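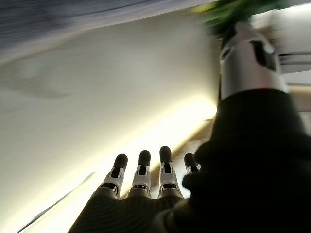 Household Textiles, Session 3
How cloth hangs, folds and creases

Teacher: Efthymia Antoniadis
Laboratory hours: Berkay Tekin, Jallham building, ground floor

Please read these notes before the session. They replace the notes of last year, where the part on bias was too short and many of you asked me about it.

1. What we mean by drape

Drape is the way in which a cloth falls under its own weight when it is supported only in one part. A curtain is supported along its top, a tablecloth is supported in the middle, and a scarf on a hook is supported at one point. The same cloth will look different in each case, so it is of little use to say that a cloth "drapes well" if we do not say how it is held.

Three properties decide most of the drape. The first is the weight for each square metre. The second is the bending stiffness, which depends on the fibre, the thickness of the yarn and how close the weave is. The third is the shear, that is, how easily the warp and the weft turn against each other when we pull the cloth from corner to corner. Students usually remember the first two and forget the shear. A cloth with no shear at all would behave like paper. It could roll into a tube or a cone, but it could not lie smoothly over a ball.

2. Folds from a point and folds from a line

When cloth is gathered along a line, for example by a running stitch, the folds are more or less parallel and their number depends on the length of cloth we put into each centimetre. When it is gathered to a point, the folds spread from this point, narrow near it and wider as they go away. A stiff cloth makes few folds and large ones. A soft cloth makes many small ones.

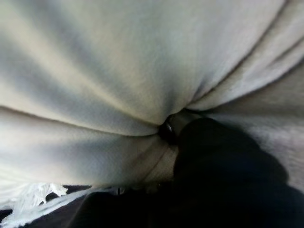 Fig. 1. Pale cloth drawn together at one point, with the folds running outwards.

In the drawing exercise you should first mark the point and then the ridges, and only at the end the shadows between them. Many beginners do the shadows first and lose the direction of the folds. Mr Moschos, who taught this course before me, made his students draw the same napkin for the whole first term, and I do not ask this from you.

Grain and bias

The straight grain runs along the warp. The cross grain runs along the weft. The true bias is at 45 degrees to both of them, and there a woven cloth stretches the most, although no single yarn has become longer. What changes is the angle between the yarns. For this reason a skirt cut on the bias must hang for one night before the hem is marked.

Knitted cloth does not follow this rule in the same way, because the loops open in every direction. We leave knitted cloth for session 4.

3. Creases

A fold is a shape the cloth has for the moment. A crease is a fold that remains when the force is taken away. Linen and cotton crease easily. In these fibres the bonds between the long molecules break and form again in the bent position, and moisture helps this to happen. Wool recovers better, and if it is hung in a damp bathroom most of the creases will go without ironing. Polyester recovers well at room temperature but it will keep a crease which was made with too much heat.

The usual measure is the crease recovery angle. A small strip is folded, loaded with a weight, released, and after a fixed time we read the angle to which it has opened. An angle of 180 degrees would be full recovery. Always test warp and weft separately and write down the humidity of the room.

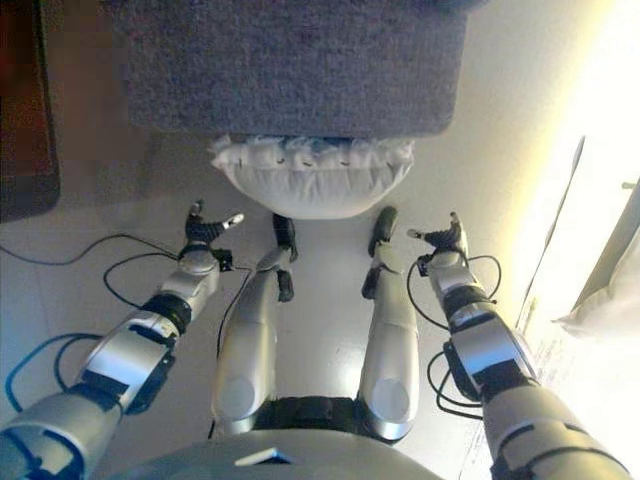
Page last changed: September (H. Griffiths)

4. The sample collection

The Vrettos collection has 2,437 pieces of cloth, of which 619 may be handled by students. These have a green thread in the corner. All the others stay in their drawers, please, also when the drawer is open.

For your first visit, choose 2 pieces which have a similar weight but a different drape. Write on one page what you think is the cause. Do not look at the label until you have written your answer. Wash your hands before, and take off rings and watches, as the older pieces catch very easily.

Fotis Tsakiris has kindly translated the catalogue of the Tritari weaving workshop, and you will find it in the second drawer by the window. The words he uses for weaves are not always the same as in our textbook. Where he writes "crossed cloth" we say twill.
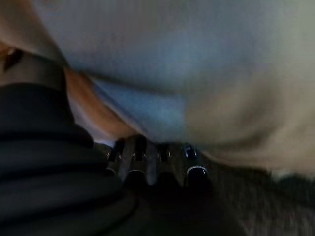
5. Words to learn

Drape: the fall of a cloth under its own weight.
Hand: how a cloth feels between the fingers, which includes softness, warmth and thickness.
Selvedge: the firm edge on both sides of a woven cloth.
Shear: the turning of warp and weft against each other.
Gather: cloth drawn together on a thread.
Float: a yarn that passes over more than one other yarn before it goes under again.

6. Homework

Finish the drawing of the gathered cloth in soft pencil. Read chapter 3 of the textbook, but leave out the pages about pleating machines. Bring one piece of old cotton, at least as large as a pillowcase, which you do not mind to cut. The Irkero shop sells remnants by weight if you have nothing suitable at home.

Questions about the homework can be given to Berkay during the laboratory hours, or to me after the session.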